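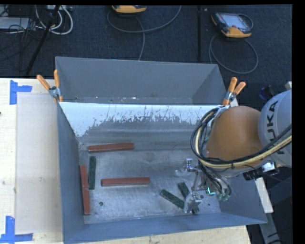 Write down where the bin goes. Before the grasp planner, before the camera calibration, before anybody argues about suction versus fingers. Tape the corners, measure from the robot base to the tape, put the number on paper and put the paper where people can find it.

I have been saying this since February and I'm going to say it once more at length and then go back to work.

The rules we have for robot work are mostly rules about people not getting hit. Good. Keep them. Fences, speeds, stop buttons, who holds the pendant. I don't want one line of that loosened. But there is a second kind of rule that hardly exists in small shops and labs, and it's the kind that decides whether a picking result means anything. How was the bin held? What was in it? Who put the parts in and how? What counts as a miss? Ask those four at most places and you get a shrug, or you get two answers from two people standing next to each other.

Case in point. We ran 493 picks at Funulton on the Bamholm job, long bar-shaped parts, suction tool, metal bins. Came out with 59 misses. Fine, a number. Then Muchen Xue asked what we had called a miss and we had three definitions going. Touched and didn't lift. Lifted and dropped. Planner gave up and never went down at all. Amber Brouwer had logged the give-ups as misses on her shift, and the evening shift had not logged them anywhere. So the 59 was worth nothing. Not a bad number, not a good one. We threw out the lot and started over, and I was not pleasant to be around.

So, rules. Mine, take them or argue.

Clamp the bin. I don't care how heavy it is. A suction cup that comes down on a part near the wall pushes on things, and a bin that can move will move sooner or later, and a small shift is enough to spoil every pick after it while looking perfectly normal to whoever walks by. Spring clamps from the hardware store are fine. If you work with two bins, clamp the rims to each other and then fix the pair to something that doesnt move. People buy a custom fixture for this, wait weeks for it and run unclamped in the meantime. Use the cheap clamps today.

Tape is a marker. Tape is not a fixture. I see those two confused all the time. Tape tells you where a thing should be, it does not keep it there. Check against the tape at the start of every run and write down that you checked.

Loading. This is the one I get the most grief for. Somebody always loads the bin "randomly" and what they mean is they laid the parts in by hand with a bit of space between them, because people are tidy and can't help it. Tip them in from a tray. Don't fix it after. If a bar lands flat against the wall where the tool has a hard time, that bar stays against the wall. The wall picks are the job! The middle of the bin was never the hard part. Yevdokiia Marchuk tells me I'm a fanatic on this and she may be right, but her numbers went down when she started tipping and they also started matching what the customer saw on the floor. I'd take that trade every time.

Mixed parts. If the job has two kinds in one bin then test with two kinds in one bin, and say in the log which finish is which. A speckled surface and a plain one don't look alike to a camera and may not behave the same under a cup either. Don't test all of one in the morning and all of the other after lunch and average them. I have seen this done by people with degrees.

Empty the bin. All the way. The last few parts are where the trouble lives, bare metal floor showing, shiny scuffs, drilled holes that a depth camera likes to make something of. A run that stops with parts left over because "we had enough data" is a run that skipped the bad bit. Either empty it or write down how many you left and why.

Cups. Look at them. Rubber and silicone wear, edges get nicked, and a nicked cup on a rough part is a different tool from the one you tested last month. We swap every 9 shifts now. Is 9 right? No idea, it's what Khrystyna-Mariia Symonenko picked after looking at a drawer of dead ones, and a number people follow is better than a perfect number that nobody wrote down. Change it when you have a reason and note the change.

Hoses and cables next. Dress them so the wrist can go through its whole range without a loop catching on the bin rim. Run the full range slow, with a person watching, every time anything gets re-routed. Every time. I know it's boring.

Pendants. Off the floor. I will not move on this. A hook costs less than the screen does, and the cable on the floor is a trip line next to a moving machine. Every place I have ever worked has done it anyway, mine included. Label them too if you have more than one, big label, matching label on the arm. Grabbing the wrong pendant when you want a stop is the kind of thing that goes in a report with somebody's name on it.

Now the objection, which I have heard from Nazar Maksymiv at Rostatel maybe more than from anyone, and he's no fool. He says small teams can't carry this. They have 2 people and a deadline and every page of procedure is an hour not spent making the robot work. Written standards come from big companies with a department for writing them, and they get copied by little companies who drown.

Half of that I agree with. I've seen the 40-tab spreadsheet. It's awful and people fill it in at the end of the week from memory, so it's also fiction. But what I'm asking for fits on one sheet. Bin position, clamps on, how loaded, what parts, what's a miss, cup age, who ran it. You can fill it in while the controller boots. The Stasiv crew do it on the back of the job ticket with a pencil, and I trust their results over some very glossy decks.

And the time argument runs the other way once you've had to throw out a set. We lost the whole 493. Rerunning it cost more than a year of filling in that sheet would have.

What I would not do is wait for a proper standard to come down from somewhere. Maybe one will, maybe it'll be good. Definitions first, if anyone with pull is reading, and please start with the word "miss". Untill then every shop should publish its own sheet next to its own numbers, and customers should ask for the sheet before they look at the percentage. If the vendor can't produce one — ask to load the bin yourself. Bring a tray.

Comments are open. Nazar, I know you're going to.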